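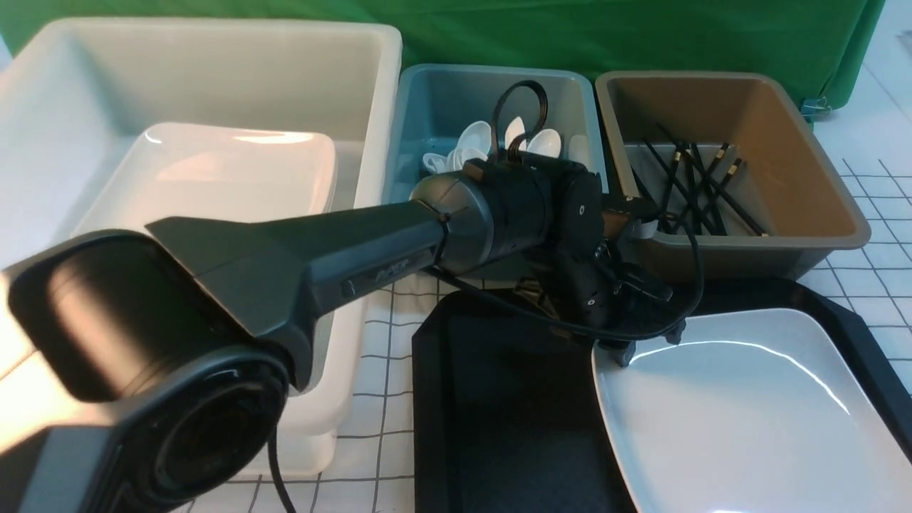 A white plate and a bin on the tabletop.

Printing a Greetings Card from a Lino Block

Narenari Print Room, members' guidance sheet
Prepared by Kelly Wainwright and Zdzisław Sikora. Revised Sun 9 November.

This sheet sets out the method taught on the Bristlow beginners' course for cutting and printing a simple lino block for a folded card. It is intended for members who have completed an induction and who wish to work unsupervised during open sessions. Members who have not used a cutting tool before should speak to Brenda Hebden before starting.

What is required

Soft-cut or grey lino, trimmed to fit the card front with a clear border
A V-tool and a U-gouge
Tracing paper and a soft pencil
Water-based block printing ink
A roller and a smooth inking surface
Card blanks, and scrap paper for test prints
A baren or a clean wooden spoon
A bench hook

Preparing the design

Draw the design at full size on tracing paper. Keep the shapes bold. Lines narrower than the V-tool are difficult to leave standing and tend to crumble when the block is inked. For a first block, a leaf, a bird or a single letter is suitable.

Turn the tracing face down on the lino and rub over the back firmly with a pencil or the bowl of a spoon. The image will transfer in reverse and will print the right way round. This matters most where lettering is included. Go over the transferred lines with a fine waterproof pen and shade the areas that are to remain.
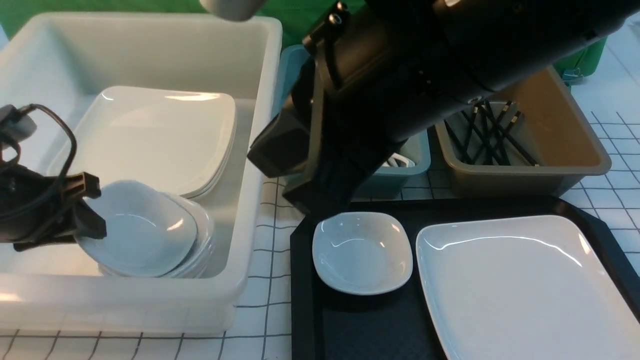
Can the lino be warmed before cutting?

Grey lino may be warmed on a radiator for a few minutes and will cut more easily while it holds the heat. Soft-cut lino should be left at room temperature.

Cutting the block

Place the block against the lip of the bench hook and keep the free hand behind the blade at all times. Outline each shape first with the V-tool, holding it at a shallow angle. Turn the block, and not the wrist, when following a curve. Clear the larger areas with the U-gouge, working away from the outlines.

It is not necessary to remove every ridge from the background. A few stray marks are a usual feature of the print, although high ridges near the border will pick up ink and should be lowered – a test print will show where they are.

Brush all loose pieces from the surface before inking.

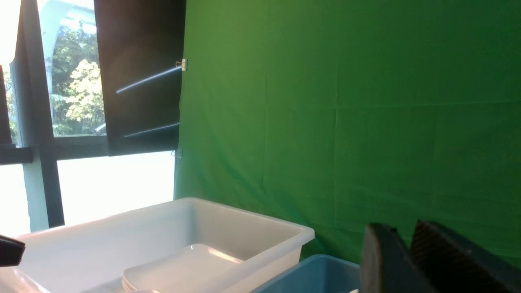
White tub with a tray inside, and a light blue bin beside it.

Inking and printing

Squeeze a short line of ink onto the inking surface and roll it out in both directions until it forms a thin, even film. The ink is ready when the roller makes a steady hissing sound. Apply several light coats to the block. A single heavy coat will fill the fine cuts.

Take a test print on scrap paper. Wipe the edges of the block, re-ink, and lower the open card front onto it, lining up the fold with a pencil mark on the backing sheet. Hold the card still with one hand and rub the back with the baren, moving from the centre outwards. Lift one corner to check the coverage before peeling the card away.

Leave finished cards flat and unstacked for at least 2 days. Heavier coats, particularly of red and black, may take longer.

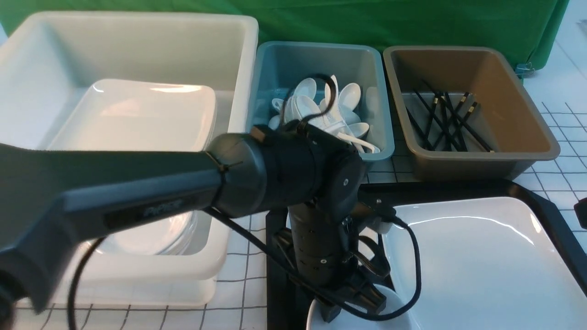
Clearing up

Scrape unused ink into scrap paper and place it in the general waste. Wash rollers and blocks in cool water and pat them dry. Rollers are to be hung by the handle, never rested on the rubber. Cutting tools should be returned to the rack with their corks fitted, and any damaged blade reported to Kiri Ormsby.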